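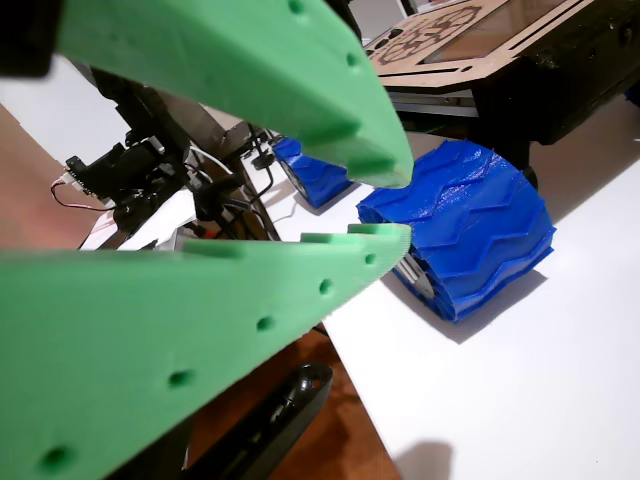 About Us | Our School

Posted by Aarti Shukla
Mar 5, 2022

Dorkham Workshop School teaches people to design and build small wheeled vehicles out of plywood and printed plastic. We are in Oltden, at 1278 Vollon Street, on the ground floor. We run evening courses for adults, after-school courses for ages eleven and up, and a summer program. Students do not need any experience with tools or drawing software when they start.

The school has two full-time teachers. Bhupendra Chauhan teaches cutting, finishing and assembly. I teach drawing, printing and the display and wiring sections, and I also handle enrollment, so if you write to us I am the one who answers.

How we started

Bhupendra worked in sign making before this and had been cutting wood and acrylic for other people's storefronts for a long time. I taught high school physics. We met when I ordered a set of engraved panels from his shop for a classroom project and got the thickness wrong on the drawing. He called to ask if I was sure. I was not. He showed me how to measure the sheet with calipers before drawing any slots, and I asked if he would come and show my students the same thing.

He came to the class four times that year. The students liked making the parts more than they liked the lesson the parts were for, and several of them wanted to keep going after the unit was over. We ran a short course in a borrowed classroom the next December with one printer and parts cut at the sign shop in the evenings. The first vehicle we taught had three wheels and fell over on turns. The second had four.

We rented the Vollon Street space when the sign shop closed. The cutter came with us. So did most of the shelving.

What students make

The main course is built around one project, a four-wheeled rover small enough to carry under one arm. Every student builds their own and takes it home at the end. The work is divided into the top plate, the chassis, the wheels and the wiring, in that order, with one or two class meetings on each.

The top plate is the part people tend to care about most. It is a flat piece of plywood with rounded corners, slots for fitting it to the body, and a window for the display. Students draw it on the computer, cut a test version in cardboard, fix whatever did not line up, and then cut it in wood. The plate also carries the engraving. We ask for at least one closed shape and one line of lettering, so that everyone learns both kinds of engraving, but what the shape and the words are is up to the student. We have had family names, street names, a dog's face, a bus route and a lot of gears.

Engraving takes more trial than cutting. Light settings leave a pale tan mark that is hard to read across a room. Heavy settings go dark brown, and on some sheets the edges of the letters get smoky. Bhupendra keeps a board by the cutter with small squares engraved at different speeds, and students pick their setting from the board before they run their own piece. When we open a new stack of plywood he makes a new board. Our wood comes from Falcão, who cut it to the size of our bed and deliver it flat.

Wheels are printed. We started with plain smooth ones and changed to a chevron tread after the smooth ones slipped on our tables, which are white laminate and easy to clean but not much help to a small wheel. The chevron pattern is deeper than it needs to be. It prints without supports, and students like how it looks. Most classes pick a single color for the tires and gray for the hubs so that parts can be swapped if a print fails overnight. Last term's classes went through more than 200 printed wheels, including the failed ones, and the failed ones live in a bin under the sink for anyone who wants to cut them open and look at the infill.

Hub caps are optional. They are a good first drawing for younger students, being small and round, and they can carry the same emblem as the top plate if the student wants the two to match. A letter or a simple outline works best at that size. Thin lines get lost.

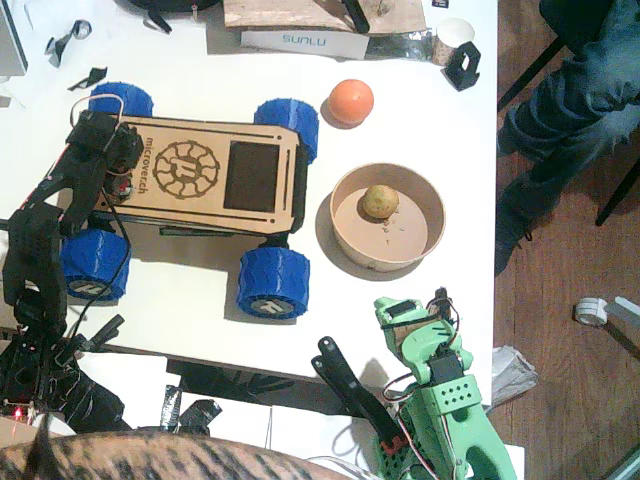
Lettering along the side of the plate is something we started suggesting in our second year. Students had been putting the name of their rover across the middle, where it competed with the display window and usually ended up too small. Running the word down one side leaves room for a round emblem beside it and the screen next to that. It is a plain layout and it works. Students who want a different one are welcome to draw it, and we keep cardboard on hand for them to test it.

The display section is one class meeting long. Students mount a small screen, check that it sits square in its window, and put something on it. The glass picks up reflections from our ceiling lights, so we now ask people to use large type and high contrast. Wiring is two meetings. We color-code power and ground, we label both ends of everything else, and we do not turn anything on until another student has looked it over.

Driving days

The last meeting of each course is spent driving. We clear space on the tables and on the floor and set out things to steer past, push or stop in front of. Balls in bright colors are good for this because they are easy to see and roll away if they are hit too hard. Paper bowls are good because they slide. A small potato is harder to push than either and rolls in directions people do not expect. Students set up their own courses after the first half hour.

There is no score and no prize. Families can come for the second half of the meeting. Please park on the street and use the side door, as the front one sticks.

The space

The main room has three long worktables, all white on top, and daylight-colored lights over each. We chose white so that small dark screws can be found. The cutter is in its own room of 300 square feet with a fan vented to the back of the building, and only students who have done the cutter lesson may be in there, with a teacher. Printers are along the north wall and run overnight most nights of the term.

There is a parts cabinet with labeled drawers. Anything in the top two rows can be taken without asking. For the lower rows, which hold motors, displays and boards, ask one of us and write it on the sheet. The sheet is how we know what to reorder.

Half-finished work goes on the shelves by the windows with a name on it. We keep unclaimed work until the end of the following term, and then the screws, motors and displays go back in the cabinet and the plates go on the wall. The wall is nearly full.

Food stays at the small table near the entrance. Coffee is there too.

Class size and cost

We take no more than twelve students in an evening course and ten in an after-school course. Materials are included in the fee, as is one reprint of every wheel and one recut of the plate. Beyond that we charge for material only. If the fee is a difficulty, write to me before you enroll. We hold two places in each course at a reduced rate and do not ask for paperwork.

Students who finish the main course can sign up for open bench hours, where they use the room for their own projects. Some improve the rover they already made. New wheels are the usual first change, followed by a new top plate once they have seen everyone else's. Others build something different. One adult student has made a set of drawer dividers, a lamp and a very good bird feeder, and has not gone back to vehicles at all.

Working with schools

We lend parts kits to middle and high schools in and near Oltden. A kit has cut plates, printed wheels, hardware and enough wire for 5 rovers, with a folder of drawings that teachers can change. The plates in the kit are blank so that classes can decorate them with markers or paint if they have no access to a cutter. Please return the hardware sorted. We do not need the plates back.

Bhupendra also visits classrooms to do the calipers lesson, which has not changed much since the first time he gave it. He brings four sheets that are all sold as the same thickness and has students measure them. The sheets never agree, and the rest of the lesson is spent on what to do about that in a drawing.

Visiting

Prospective students and parents can visit during any open bench session. Send a note first so that we know to expect you. You can look at finished work, handle the parts, and try the drawing software on one of our computers. Wear closed shoes. Younger brothers and sisters are fine in the main room if an adult stays with them.

Enrollment for each term opens six weeks ahead, and we keep a waiting list for every course. Places do come up, mostly in the week before classes begin, and I contact people in the order they wrote.

Contact: Dorkham Workshop School, 1278 Vollon Street, Oltden | © 2022 Dorkham Workshop School. All rights reserved. | Back to top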